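3.2 Storage habits and cord wear

Respondents in Zerkendale were asked where beaded bracelets were kept between wearings. Reused packaging was the most common answer, ahead of purpose-made jewelry cases, and several households kept part of the collection in a box and the rest in a loose group.
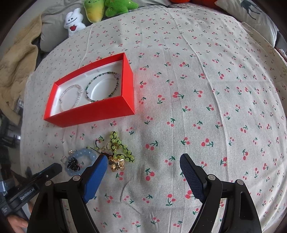
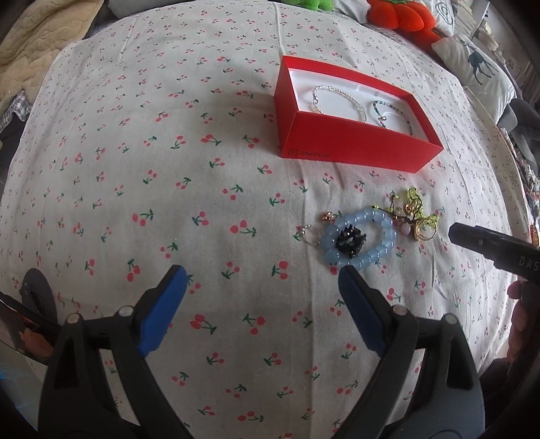 Figure 2. Bracelets in an open red box on cherry-print bedding.

The survey returned 1583 usable records, of which over 300 reported at least one broken cord. Breakage was coded by cord type (elastic, waxed cotton, wire) and by the age of the piece as stated by the owner. Pieces restrung at home were coded separately, as the replacement cord was seldom the same gauge as the original.

Elastic cord failed most often at the knot. Waxed cotton failed near the clasp – usually where a crimp had been closed too tightly – and wire failed at points of repeated bending. The Vundley protocol treats all three as a single category, and our rates are therefore not directly comparable with those obtained under it. Storage type had a weaker effect than frequency of wear, and the effect was no longer significant once age was entered into the model. Records collected after August 4, 2020 used the revised form and are analyzed in Section 4.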